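Folding on the bed

Posted November 5, 2020

I moved the laundry folding out of the kitchen in April and I have been doing it on the bed ever since. A few people have asked how that is going, mostly my cousin Mei-kuen Hsueh, who wants to get rid of her own folding table and would like me to go first.

The table was a Polta, the narrow drop-leaf one. It was fine for towels. For anything with sleeves it was too small, and one leaf had started to sag, so shirts slid toward the window while I was working on them. I sold it for 100 dollars to a man two floors down and put the money toward the bed frame.

The bed is a Bendby. I paid 499 for it, and with delivery and tax it came to 554. I picked it for the height as much as anything. When I stand beside it I have to bend a little, but less than I did with the old one, which was close to the floor. My back is all right after a full load now. After two loads I want to sit down.

I fold on the fitted sheet with nothing else on the bed. I tried leaving the comforter on at first and it doesn't work. The surface is too soft, and whatever you fold comes out with a dent in it. A sheet pulled tight over the mattress is firm enough. Mine is a plain beige one and I have another close to it in color, and I switch them on wash day.
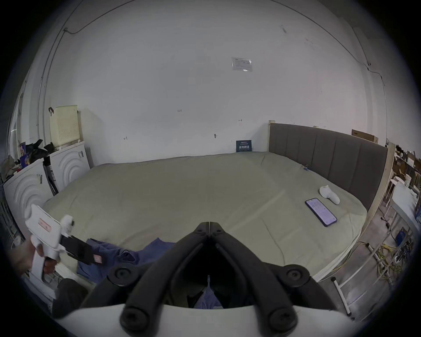
The order I do things in has changed a few times. I used to dump the whole basket out and sort it into piles by person. Now I take out one piece, fold it, put it down at the far side near the wall, and go back for the next. It's slower for socks. It's faster for everything else, and the clothes don't sit in a heap getting more wrinkled while I get to them.

For tops I do the same thing every time. Lay it face down, smooth it from the middle out to the sides, fold each side in with the sleeve laid back along it, then bring the bottom up to the collar in two folds. If it's a thin fabric I do three folds so it stands up in the drawer. Blue and gray things go in the second drawer and white things in the top one. I don't have a reason for that beyond having always done it.

The pile I don't like is the one I call "later." These are things that need a button, or have a spot that didn't come out, or that I'm not sure fit anyone. In the Polta days they went on the chair. Now they go in a Ralano bin in the closet, and when the bin is full I have to deal with it before I can start another load. I've emptied it 8 times this year. Most of what was in it went back into the drawers with nothing done to it.

Phones and other small stuff on the bed are the main problem with this setup. A bed is where everybody in this house puts things down. I've folded a charging cable into a pillowcase, and I once put away a library card inside a pair of pants. I try to clear everything off before I start, and I usually get most of it.
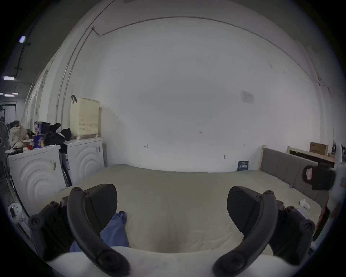 I still haven't done anything about the wall. The plan was to paint the bedroom over the summer, and I got as far as buying a can of Chu white and a roller. Then it was too hot to sleep with the smell of paint, and then it was school again. It would mean pulling the bed out, and the headboard is heavy on that side. Maybe over the winter break, if I can get someone to take the other end.

Mei-kuen asked whether the sheet gets dirty from having the clean clothes and the basket on it. The basket stays on the floor, so no. She also asked whether I miss the table. I miss it for wrapping presents. For laundry I don't.

If you want to try it, do one small load of shirts first and see how your back feels the next morning. Fitted sheets are still hard. I fold those standing up, the way my mother does, and they come out a little different each time. I put the neatest one on top.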